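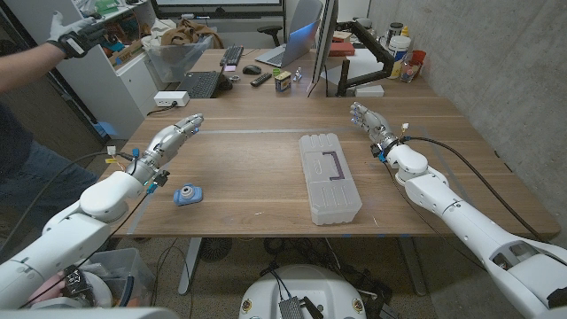
Case and toy camera on the table, both hands up, glove on at left. Head view.

2022-10-10
Bimanual bench, glove retargeting. Notes by Modupe Uzor, checks by Gert.

Carrying on from the September runs. Question for this block: does a per-operator thumb offset help on the long case, or are we only fitting the glove? Task is the same one as before. Left hand picks up the toy camera, right hand steadies the case, camera goes down on the lid beside the handle. Start pose is both hands raised and open enough to clear the objects, tape marks left where they were.

Two mappings compared:
A - fingertip position mapping, as in the Arska branch, no offset
B - same, plus the thumb offset from a short pinch calibration before each block

Gert and Lizelle operated, alternating. Mapping order was shuffled by Shireen's script and the operator wasn't told which one was loaded. Lizelle says she could tell anyway after two or three grasps because the thumb closes earlier under B. So blind in name only. Needs saying in the write-up.

54 episodes kept, split evenly, 27 per mapping. 13 more thrown out before scoring: most for tracker dropout on the left glove, the rest for the right wrist cable catching on the forearm during the reach. I rerouted it along the outside of the arm with more slack and it hasn't caught in the episodes after that.

Success, camera resting on the lid and both hands clear:
A 16 of 27
B 22 of 27

Most of the gap comes from the first grasp. Under A the thumb stops short and the camera turns in the fingers, then the operator regrips. Under B there are fewer regrips but the case gets pushed more often, mainly by the right hand coming in too low. I would not call that part of the method. Gert's approach is lower than Lizelle's under both mappings.

Checked whether the effect is the same for both operators. It goes the same way, larger for Gert. Too few episodes each to say more.

Training set now stands at 1,233 episodes with today's included. Digby wants the failures kept in with a flag. Fine by me, but the loader still drops anything flagged, so that has to change first or the count will be wrong again.

Timestamps: the head stream runs behind the glove stream at the start of a session and settles later. Shireen lined them up on the hand-open event for now. Longest recording was 2,946 frames, no gaps in that one.

To do
- rerun calibration with the glove taken off and put back on between blocks, see how far the offset moves
- third operator, Digby if he has time
- higher right-hand start pose, same for both mappings
- fix loader flag (Shireen)
- copy raw logs to the Tromgate drive before clearing the local disk

Offset values are in the run sheet under Gert's and Lizelle's initials. Don't reuse the September ones, the thumb sensor was reseated after those.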